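Small things on the kitchen table, and where to put them

I have lost a ring in pastry, a ring in a compost bucket and (very nearly) a ring down the plughole, all in the same house, so I do feel qualified to write this page. It began as a short note about taking your rings off before you knead. Then people wrote in asking about boards and spatulas and what to do with the tray that never fits anywhere, and it has been growing ever since, a bit like the drawer it was supposed to cure.

So, rings first. Pick one spot, and let it be a spot you can see from where you chop. A saucer will do, or an egg cup, but I've come round to something in a loud colour with a rim to it. A red flower shape with a round hollow in the middle is ideal, and a band will stand up on its edge in there where you can spot it from the other side of the room. White saucer on a white top is asking for trouble.
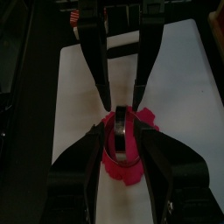 Last changed: October (ring section moved to the top, board section rewritten)

A few more things about rings while we're on them. Keep the holder off the draining board and well back from the sink, and keep it off the windowsill too if you have a cat, or a window that opens outwards. Don't put anything else in it. The moment it holds a ring and two drawing pins and a dried pea it has become a bits dish, and a bits dish gets tipped into the bin when somebody is being helpful. If you wear several, take them all off at once and put them all in the same place. I used to leave the thin one on, thinking it didn't matter, and that was the one that went into the pastry.

If a ring won't come off, cold water and washing-up liquid will usually shift it. Hold your hand up above your head for 90 seconds first — you will look as if you're waiting to ask a question — and then twist gently, don't tug.

Boards

I keep two boards out and I would not go back to one. The big white one does for meat and fish and anything that stains, and it goes in the dishwasher. The wooden one does for bread, fruit and herbs, and it never goes in the dishwasher, not even once, not even at Christmas when everything is going in. Mine is a Drirum, bought at the covered market in Dasstead a good many years ago, and apart from a dark patch where a hot pan was put down by a person who has apologised, it looks as good as the day it came home.

Lay the big board in the middle of the table before you get anything else out. Everything then goes round it, and you won't end up balancing an onion on the corner of the bread bin. A damp cloth folded flat under a plastic board stops it sliding. A dry cloth makes it worse, by the way.

Wooden boards want oil now and again. Wipe it on, leave it overnight, wipe off what's left in the morning. Eskil Bråten wrote to me from up north to say that he rubs his with half a lemon and coarse salt beforehand, and I tried it on mine after it had been used for garlic all week and I must say it came up beautifully. He also leaves it standing on its edge to dry with air on both sides, and I'd been doing that already, so I was pleased.

Knives go along one side of the board with the handle towards you, and always the same side. I'm right-handed and still keep mine on the left while I'm fetching and washing things, so that I'm not forever knocking it with my sleeve. You may find the other side suits you better. What matters is that you stop hunting for it under the peelings.

Cups for the tall things 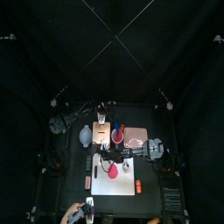

Spatulas and long spoons are a nuisance in a drawer. They jam it, always when you've guests, and you end up going in with a butter knife to free them. Stand the ones you use every day in a cup or a jar, handles or heads up as you please, and let the rest live in the drawer where they'll have room to lie flat. I'd keep it to the few you reach for without thinking. Mine had eleven in it at one point and fell over every time I took out the whisk.

A see-through cup has its good points, mainly that you notice the puddle at the bottom before it turns nasty. Empty it and wash it when you do the tea towels. If the cup is light and your spatulas are long, drop a few clean pebbles in first, or swap it for something heavier. I have a Zidholm jar, squat and ugly and quite impossible to knock over, and I'm very attached to it.

Coloured handles are worth having. I know they don't match and I know the catalogues are all grey this year, but if the red spatula is for the frying pan and the blue-handled one is for baking, your sponge won't taste of last night's fish. It took my family one tea-time to learn that.

Trays and bowls

A shallow tray beside the board is the best thing I've added to my own kitchen in years, and it cost next to nothing. It needn't be big. Anything that's waiting its turn goes on it: the ball of dough that's resting, the peeled garlic, the butter you've taken out to soften. When the thing's been used, the tray is empty, and you know where you've got to in the recipe. On the other side I like a rounded bowl for peelings. Mine is 16 cm across and that's plenty for a pan of potatoes, though for marmalade you'd want something a good deal bigger.

Choose a tray with rounded corners if you can. Square ones collect flour and you'll be at them with a cocktail stick.

For clearing up I go round the table in the same order every time, starting with the knife and finishing with the rings. Knife washed, dried and away. Then the peelings, then the tray and its bowl, then the cup of spatulas back beside the cooker, then the board. Wipe the top down, dry your hands properly, and only then put your rings back on. If you put them on earlier you'll get soap under them and your finger will itch all evening.

One reader asked what I do with my watch. It goes on the hook by the back door, next to the Fraser tea towel with the lighthouse on it. It won't fit in the ring holder and I've stopped trying.

Still to come, when I've a quiet afternoon: lids, and how to store them without everything landing on your foot. Somebody has also asked about getting turmeric out of a white board, and I've had no luck with sunshine so far, but we haven't had much of it either.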